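Flesville Automation Circle
Members' newsletter, April 2018

Can a machine do the coffee round yet?

The question comes up whenever the Circle meets near a kitchen, and the usual answer is that a vending machine has been doing it for decades. Kinga Gulyás thinks that answer avoids the hard part. A vending machine keeps its cups in a tube, always the same way up. A kitchen table has a used cup on it, wherever the last person left it, and the cup has to be picked up, put on a tray or under a spout, and later cleared away. Her talk at the Jondascombe meeting dealt with that job alone. What follows is condensed from her slides and from the discussion afterwards.

The task has four steps: find the cup, close on it, lift it, set it down in the right place. Each has been shown to work many times over on a bench. The trouble lies in joining them together on ordinary household objects, and the small clear cup is close to the worst case. Depth sensors of the structured light type send out a pattern and measure how it comes back. Clear walls let most of it through, so the cup either goes missing from the depth map or appears as a hole in the table behind it. A glossy table top adds bright streaks of its own, and these shift across the surface as a wrist camera moves.
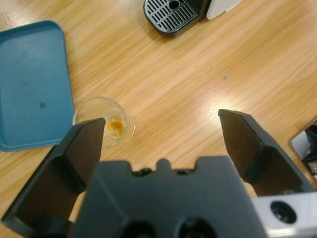 Colour images do better than depth here, provided the software has been trained on enough clear objects. Kinga's advice was to look for the rim. Seen from above it is an ellipse, and an ellipse of known size gives both a position and a fair estimate of height. The method weakens when a finger covers part of the rim, as it must during the last stage of the approach. Most systems deal with this by fixing the target before the fingers get in the way and doing the final movement blind. That is acceptable if the cup stays still. A light plastic cup touched by one finger before the other does not stay still.

Grip force was the second topic. Two flat fingers on a round wall give two narrow lines of contact, and a tapered cup tends to slide down between them. Squeezing harder works on glass and folds thin plastic. The controller cannot always tell which it has hold of, and neither can the camera. Rattana Ruangrit asked whether soft pads would settle the matter. Kinga replied that they help a good deal with grip and make the position of the cup in the hand less certain, so the error turns up again when it is set down.

Ketsara Siriwan gave a short report on the Flindilitz trial, in which a single arm was asked to lift a used cup and place it on a tray. Over 100 attempts with opaque mugs, 6 failed. The same arm and software were then tried with clear cups and the failures rose to 19. Most were put down to the approach, with a finger landing on the rim or knocking the cup over. Cycle time was not part of the trial, and several members thought it should have been. A person clears a cup in the time it takes to walk past it.
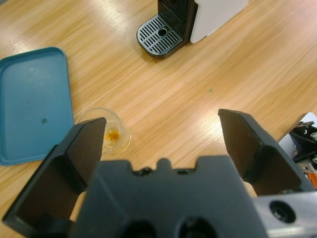 The capsule machine is a separate matter and in some ways an easier one. It stays in one place, its drip tray is a fixed landmark, and a cup set down within a few millimetres of the right point will catch the coffee. Liesbeth Mulder pointed out that the awkward jobs are the ones around it: emptying the drip tray without spilling, seeing that the water is low, wiping up splashes. Wiping was felt to be the furthest off. A small dark mark on a table may be dirt or part of the wood, and a cloth has no fixed shape to plan around. Dregs in the bottom of a cup are a further point, as any tilt on the way to the sink may put them on the floor.

Wiroj Onsri spoke for the shop floor, where the same arms already load parts into fixtures at Gündoğdu all day. His view was that kitchens would catch up when kitchens were laid out like fixtures, with marked places for cups and trays. Kinga disagreed, on the grounds that people will not put cups where they are told. The point was left open.

Slides are in the members' library under item 1028. The July meeting will take dishwashers, loading only. Anyone with results on cutlery, good or bad, is asked to send them to Ketsara beforehand so that they can be added to the programme.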